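# Review: the Ulon classroom simulator kit, after a semester with our robotics club

Our club has built physical robots for as long as I've been the advisor, and by May every year the parts bins are a disgrace and half the motors hum when they should turn. So when Maëlle Leclerc, who coaches the club across town, told me her students had spent the winter working entirely in simulation and loved it, I borrowed her login for an evening and stayed up far too late. We signed up the next morning. What follows is what I'd tell another advisor over coffee, with the grumbles left in.

## What you get

Ulon is a household robot simulator with a set of lessons wrapped around it. You install it on a lab computer, pick a room, pick a task, and a two-armed robot loads in. Students can drive the arms by hand (keyboard or game controller), record what they did, and then write short Python programs that do the same job without them. There are 30 tasks in the school package. Most of them are kitchen jobs: open a cabinet door, move a bowl, put something away, press a button.

The lessons come as a PDF of 104 pages, written by someone who has clearly stood in front of a room of fifteen-year-olds. The early chapters are short. You get an arm moving on page three! I have paid good money for kits where page three was still the parts list.

## Getting it running

Our lab computers are old and I expected the worst. It installed on all of them but one, and that one has trouble with everything. On the lowest graphics setting it ran smoothly enough to drive the arms, though the first load of any room takes long enough to go refill your water bottle. Turn the shadows down before you do anything else. The setting is buried under "Session" for some reason, and the lesson book doesn't mention it until the appendix.

A game controller is close to required. Steering a gripper with the keyboard can be done, in the sense that you can eat soup with a fork. We plugged in five old controllers from the storage closet and every one was recognized right away.

## How the students took to it

I split the club into teams and gave each one a kitchen. The club challenge was simple to say: get a cabinet open, leave it open, and then bring the gripper back out to a safe spot without bumping the door. I figured we'd be done in a week. We were at it for most of a month, and I have rarely seen this group so wrapped up in anything.

The door is the great teacher. A hinged door moves in an arc and the gripper wants to go in a straight line, so the first programs all either let go of the door or shoved the whole arm into the cabinet. Tanner Chan, one of our juniors, filled two pages of a notebook with circles before he was willing to touch the code again. His team's next version swung the door like it was on a string. There was yelling.
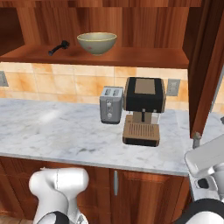

Then came the second half of the challenge, which everyone had treated as an afterthought. Once the door is open, it's a big flat thing hanging out in the robot's space, and the arm has to get around it. The view from the robot's side doesn't help much, either. Something nearer to you can hide part of what's behind it, and it is surprisingly hard to judge how far a gripper is from a counter edge when you're looking along the arm. The students started calling out distances to each other like people helping a truck back up. After a few sessions they quit guessing and began reading the position numbers on the side panel, and that was the moment I felt the kit had paid for itself.

I also love how cheap failure is. With our real robots, a bad line of code can mean a stripped gear and an afternoon with the screwdrivers. In the simulator you hit reset and the kitchen is back the way it was. The shy kids tried wilder things. One team logged 61 attempts at a single door and was proud of every one of them, and taped the list to the wall.

## Where it falls short

The graphics are handsome on the whole, with nice wood grain and marble, but small stuff can look off. Now and then an appliance seems to hover a hair above the counter. It never affected our tasks, and the students found it charming, but if you're hoping to talk about contact and friction with a straight face, be ready for questions.

Saving is clumsy. Each recording goes into a folder named with a long string of letters, and there's no way to rename it from inside the program. We kept a paper log. Two recordings still got lost, one of them a really good one.

The grading tool is pass or fail, with no partial credit. A team that opens the door beautifully and brushes it on the way out gets the same red mark as a team that never found the handle. I made up my own score sheet (points for the approach, the grip, the swing and the retreat) and that worked much better. I'd gladly send it to anyone who wants it.

And of course it's all on a screen. A few of my students missed having grease on their hands, and I missed it a little too.

## Compared with the other one we tried

We also ran the free trial of Boychuk, which is aimed more at factory arms and conveyor belts. It loads faster and its saving is far better thought out. But the tasks felt dry to our group, and there's only one arm to drive. Kids know what a kitchen is. They have opinions about where a bowl goes. If your club leans toward competition robots that sort and stack, Boychuk may well be the better fit – try both before you spend the budget.

## Would I get it again?

Yes, and we already have. Next year I want to run the simulator in the fall and move the same door problem onto a real arm in the spring, with a cabinet door from the salvage yard screwed to a frame. Tanner has offered to build the frame over the summer. Maëlle's club wants in as well, so we'll trade programs and see whose survives the trip to real hinges.

**My rating:** 4.5 out of 5. Fix the file names and I'll round it up.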